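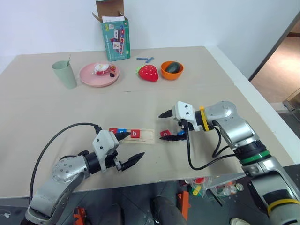 Spelling task at the Varcombe Two-Arm Club: letter tray in the middle, tiles going in from the left.

The Varcombe Two-Arm Club

The Varcombe Two-Arm Club (most of us just say Two-Arm) is a student robotics club that teaches a pair of robot arms to do small jobs on a tabletop. I've been a member long enough to have opinions, so take this entry as the insider version. Other members have edit rights and they use them, especially Baldur, who has already moved my commas once. Last full update: 03/02/2026.

Background

The club was started by Brynhildur Ravn, who taught an evening course in machine control and got tired of students only ever working in simulation. She wanted something with real objects that could fall on the floor. The first season had four students, one table, and a lot of borrowed kitchen toys. We now have 17 members, which sounds like plenty until you try to get them all on the practice schedule.

Membership is open to anyone enrolled at Varcombe who has finished the introductory course, or who can talk Brynhildur into believing they don't need it. I was in the second group. I did need it.

How a session works

Each session is built around one task, and each task has a driver, a caller and a note keeper. The driver runs the arms by remote control. The caller watches the table and says out loud what is going on ("left finger is under the tray, left finger is still under the tray"). The note keeper writes down the start layout and what went wrong. We swap jobs after every five tries, and I'd say caller is the hardest one to do well. People freeze up and stop talking right when the driver wants to hear something!

Once we have enough good tries, the recordings go to whoever is training the model that week, and the arms get to attempt the job by themselves. This part is much slower to watch than newcomers expect. Bring a snack.

The spelling task

Spelling is the task the club is best known for, at least inside the building. There's a light wooden tray with a slot in it, and small colored letter tiles go in the slot one next to another. It began as a warm-up and kind of took over. Tiles are great practice material: they're small, they're flat, and a gripper that comes down a little too far to one side just shoves them along the table. Then there's the slot, which wants the tile straight.

Our house rules for spelling are pretty short:

Tiles start on the tabletop, never stacked.
The tray may be steadied by the free arm, but it can't be lifted.
A tile counts when it is in the slot and both grippers have let go of it.
A dropped tile stays in play as long as it's still on the table.
The caller may not point. (Villads Lykkegaard is the reason this one got written down.)

Red and blue tiles turn up together in the same row, and color doesn't matter for the score. We did try a version where it did, and it was a mess, mostly for the humans.

The other objects

New members always ask about the cup, the plate and the toy fruit. Those belong to the table-setting and food-sorting tasks, and we leave them out along the back during spelling. Elínborg Ásgeirsdóttir argued for this in her first term and she was right — a model that has only ever seen a bare table gets confused by a strawberry. The pale green cup with its straw is my personal enemy. The straw is so thin that I've closed the gripper on plain air next to it more times than I want to put in an encyclopedia article.

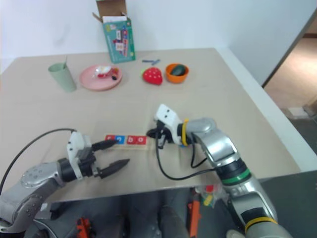
Four tiles in the row, with the "b" and the "o" side by side at the right end.

The Prusulside Meet

Once a year, in May, we go to the Prusulside Meet, a friendly competition for student clubs that work with arms on tables. Teams get 14 minutes per task and a surprise object, handed over at the start, that has to stay on the table the whole time. Stodley has won it more often than anyone and they're very good, very quiet, and a bit scary. Our best result so far is second place in spelling, with Inger Nørgaard driving. She got the last tile in and then took her hands off the controls so fast that the judge asked if she was okay.

The Bjarnason Cup is given at the same meet for the best written task notes. We've won that one twice, and I will keep mentioning it until we win something else.

Current work

The big project this year is handing a tile from one gripper to the other in midair. At the moment it works when the tile is held by its edges and goes badly when it's held flat, and Baldur Juhl and I disagree about whether that's a fingertip problem or a training problem. He thinks fingertips. We also want longer words, which means more tiles waiting on the table and less room for the elbows.

See also

Food-sorting task (Varcombe)
Prusulside Meet, results by year
Caller's phrase list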